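최종 업데이트: 9월

검색어를 입력하세요 검색 전체 글 제목만

[그루텐 살림 목록] Re: 둥근 탁자 하나로 버티는 작은 방, 어떻게 쓰세요?

안녕하세요, 그루텐 목록 여러분.

지난번에 올라온 질문 읽고 반가워서 바로 답장 창을 열었다가, 쓰다 보니 길어져서 차 한 잔 더 내려 와서 마저 씁니다. 저도 작은 방에 둥근 탁자 하나 놓고 거의 모든 일을 거기서 하거든요! 우선 원래 글을 그대로 붙일게요.

> 이사하고 나서 방 하나를 작업도 하고 커피도 마시는 방으로 쓰고 있습니다.
> 네모난 책상은 벽에 붙이면 한쪽밖에 못 쓰고, 가운데 두자니 모서리에
> 자꾸 부딪혀요. 둥근 탁자로 바꾸면 나아질까요? 지름이 90센티미터쯤 되는
> 걸 보고 있는데 둘이 앉기에 좁을지 걱정입니다. 그리고 전선은 다들
> 어떻게 하시나요. 제 방은 전선이 제일 문제예요.
> 의자도 접이식으로 할지 그냥 둘지 못 정했습니다.

결론부터 말하면 저는 둥근 탁자 대찬성입니다. 지름 90이면 둘이 마주 앉아 컵 두 개 놓고, 가운데에 뭐 하나 펼쳐 놓아도 괜찮아요. 셋이 앉으면 팔꿈치가 닿긴 하는데 저는 그 정도가 좋더라고요. 모서리가 없으니까 방 가운데 둬도 돌아다니기가 훨씬 편하고, 의자 방향을 아무 쪽으로나 돌려도 되는 게 정말 좋습니다. 아침에는 창 쪽을 보고 앉았다가 오후에 눈이 부시면 반대편으로 옮겨 앉아요.

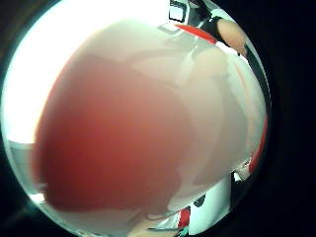 그리고 색은 흰색을 권하고 싶어요. 처음엔 때 탈까 봐 망설였는데 작은 방은 벽도 희고 탁자도 희면 답답한 느낌이 확 줄어듭니다. 대신 의자는 색이 있는 걸로 했어요. 진한 빨강! 방에 색이 하나쯤 있으니까 밋밋하지 않고, 등받이에 까만 겉옷을 걸쳐 놔도 이상하게 잘 어울려요. 접이식은 저도 써 봤는데 결국 한 번도 안 접었습니다. 접어서 세워 둘 벽이 없으면 그냥 편한 의자가 낫습니다.

전선 얘기. 이건 저도 완전히 해결했다고는 못 하겠어요. 탁자를 가운데 두면 전선이 어디선가는 바닥을 건너와야 하니까요. 제가 하는 건 이 정도입니다.

- 어댑터는 탁자 위 한쪽에 모아 둔다. 바닥에 두면 발로 차게 됨.
- 남는 길이는 느슨하게 둥글게 말아 둔다. 꽉 묶으면 다음에 풀기 싫어짐.
- 일주일에 한 번은 전부 뽑아서 안 쓰는 걸 골라낸다.

세 번째가 제일 효과가 컸어요. 처음 골라냈을 때 어디 것인지도 모르는 선이 한 봉지 나왔습니다. 선반 정리함은 트랑블레 걸 쓰는데, 깊이가 얕아서 선이 밑에 깔려 잊히는 일이 없어요. 덩치 큰 물건은 정리함에 넣을 생각을 아예 접었고요. 둥글고 커다란 플라스틱 물건은 어디에 넣어도 공간을 다 먹어서, 저는 선반 맨 아래 칸을 통째로 비워 줬습니다.
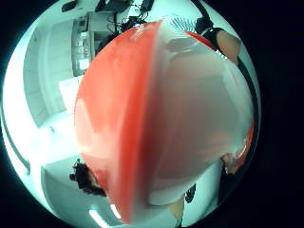

고든 벨랑제는 둥근 물건을 바닥에 두지 말고 꼭 받침을 받치라고 하더군요. 수건을 도넛처럼 말아서 밑에 두면 구르지도 않고 긁히지도 않는다고요. 따라 해 봤더니 정말 좋아서 여기에도 적어 둡니다. 수건은 낡은 것일수록 잘 말려요.

커피 자리는 둥근 탁자 말고 따로 두는 게 낫습니다. 저는 뒷벽에 네모난 흰 탁자를 하나 붙여서 에스프레소 머신을 그 위에 올려놨어요. 이렇게 하니까 가운데 탁자에서 하던 일을 치우지 않고도 커피를 내릴 수 있고, 물 튈 걱정도 없고요. 네모난 걸 벽에 붙이면 한쪽밖에 못 쓴다고 하셨는데 커피 자리는 딱 한쪽만 쓰면 되니까 그게 오히려 장점이에요!

마지막으로 천 한 장. 줄무늬 천을 한 장 늘 탁자에 둡니다. 흘리면 닦고, 병 밑에 깔고, 뭔가 분해할 때 작은 나사가 굴러가지 않게 펴 놓기도 하고요. 예쁘게 개어 두려던 시절도 있었는데 지금은 그냥 구겨진 채로 한가운데 있습니다. 손이 제일 먼저 가는 자리라서요. 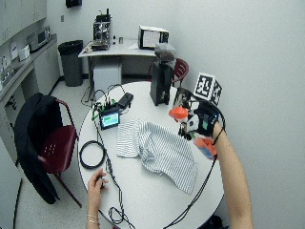

둥근 탁자와 줄무늬 천, 뒤쪽은 커피 자리.

참, 음료는 뚜껑 있는 병으로 바꾸시는 걸 정말 추천해요. 전선 있는 탁자에서 컵을 엎고 나면 제 말이 생각나실 겁니다. 저는 한 번 엎고 나서 바로 바꿨어요. 뚜껑 색이 밝으면 물건 사이에서도 금방 눈에 띄고요.

혹시 탁자 고르시면 다리 모양도 알려 주세요. 저는 가운데 기둥 하나짜리와 다리 네 개짜리 사이에서 한참 고민했던 사람이라 그 얘기라면 한 통 더 쓸 수 있습니다. 그라믹에서 나오는 바닥 펠트도 써 보신 분 계시면 후기 부탁드려요.

그럼 또 쓸게요!

댓글 3

엠포트
수건 도넛 방법 저도 해 봤어요. 샐러드 볼에도 잘 됩니다.

지나가는 사람
기둥 하나짜리는 한쪽에 기대면 살짝 기우는 게 있어요. 팔꿈치 괴는 습관 있으시면 다리 네 개로 가세요.

원글 쓴 사람
답장 감사합니다. 90으로 주문했어요. 흰색이고요. 의자는 아직 못 정했는데 빨강에 마음이 기울었습니다. 다리는 네 개짜리예요.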